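Can our police association branch use members' photos in a fundraising calendar without written permission?
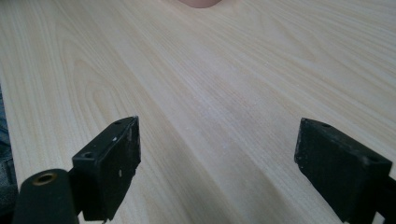 Pale timber-grain tabletop.

Posted in Unions and Associations, 2022-03-07

Lefteris Giannakopoulos

I'm the branch secretary for a small police employees' association covering the Clillby district. We have 235 members, mostly sworn officers plus the civilian staff at the front counter and in records. In February we emailed everyone asking for photos for a fundraising calendar, with the money going to the welfare fund. The email said "send us your best shots from on and off the job" and gave an address to send them to. It didn't say anything about copyright or permission.

The response was good and we now have 349 photos. Some were clearly taken by the member who sent them. Others look like they came from a local paper, and a fair few show people in uniform with colleagues who may or may not know the photo was sent in. A couple have members' kids in them.

The printer in Clarkmont wants the final files soon and has asked me to sign a form saying we hold the rights to everything. One of our delegates says that by emailing a photo in, the member has given permission and that covers us. Is he right? And do we need anything from the service itself if the uniform and badge are visible? We'd be selling the calendars for 20 dollars each at the district open day and through other branches.

Durno

Your delegate is partly right. If a member took the photo and sent it in reply to an email about a calendar, you could argue they agreed to it being used in the calendar. I wouldn't sign the printer's form on that basis though. It asks whether you hold the rights, and an implied okay from the sender doesn't help if the sender didn't take the photo.

What our branch did was pick the photos first and chase the paperwork second. You need 12 for the months, a cover and perhaps a few small ones for the back page. Nobody needs to sign anything for the ones you leave out. For each one you want, send a one-page form with these points:

Who took the photo, and their signature if it isn't the member
That it can be used in the calendar and in advertising for the calendar
The names of everyone who can be recognised, with a yes from each of them
A parent or guardian's signature for any child

The newspaper ones belong to the paper or its photographer unless you've been told otherwise. Ring and ask. Ours charged a small fee for one and let us have another for a credit line. If they don't answer in time, drop the photo.

On the uniform – ask the service's media unit in writing before you print. Most services have a policy on using the badge and uniform for anything sold to the public, and it applies to the officers in the photos even if the association is the one selling. Our media unit also wanted to check for number plates, name tags, and anything showing the inside of the station. It took them longer than we expected, so send that email today.

Tsoukalas

We never bothered with any of this and sold 851 calendars over the years. No one complained. If they send it in they know what it's for.

I'd leave the kids out but.

Lefteris Giannakopoulos

Thanks both. I've told the printer we'll be late and I've written to the media unit. Durno, would you mind posting the wording of your form? Our last one was for a raffle and doesn't mention photos at all.

Durno

I'll find it and put it up here. It was written for our branch, so get your association's legal officer to read it before you send it out.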